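Subject: Re: [cusard-homes] Keeping small tools in order in a shared workroom
From: Naa Frimpong
Date: Sun 17 February

Dear all,

In the last message it was written:

> We paid 300 for the shelves in December and the drawers are
> again a mess. Has any house found a better way? A wall board,
> or only labels?

In our house we stopped using deep drawers. Small things go to the bottom and then people buy them a second time. We spent 175 on board and hooks, and it was enough for one wall. My advice is to wait one month before you fix the final places, as people's habits show you where each thing wants to be.

Screwdrivers I prefer standing in a hanging cup with the handle up, so the hand finds it quickly.
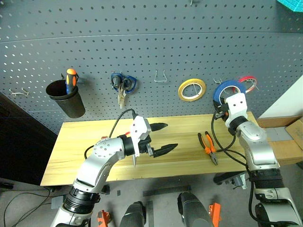 What I would do in your room:

1. Empty one drawer only, and sort it on the table.
2. Hang what is used every week. The rest can stay in a closed box with a label.
3. Leave a few hooks free for later.

I am not sure if your wall is strong enough for screws, so please ask Nowicki before drilling.

With kind regards,
Naa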